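Flutstead talk – my notes, 20 mins incl. questions

Start: thanks for coming, loos by the door, ask who has a wood floor or table at home. Hands up. Wait for it.

Why finish matters – bare wood drinks everything. Tea, wine, candle wax. Tell the Erngate story (pub tables, 254 of them, all stripped in one summer, all stained again by September). Don't rush this bit, it gets a laugh.

Oil v varnish v wax. Oil – easy to patch, needs doing again. Varnish – tough, horrid to repair. Wax – lovely, hopeless near a kettle. Hubmann oil is what I use, say so, no I'm not paid by them.

Sanding. Go WITH the grain. Stop at 240, people go to 800 and then the oil wont soak in. Thin coats! Wipe off after 5 minutes. Rags flat outside to dry – fire risk, say it twice.

Irenine hall floor – skip if running late. If not: two coats, should of been three.

Then last slide and questions.

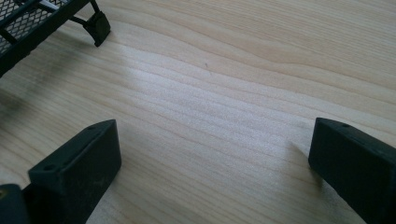
Checking the finish before you call it done. Get down low and look across towards a window, never straight down. Pale wood like this, the shine goes nearly white in a band over the grain, so shift your head and follow it along. Tiny dark speck near the top – ask the room, dirt or a mark in the finish? Fingernail first, then fine paper. Leave the slide up for questions.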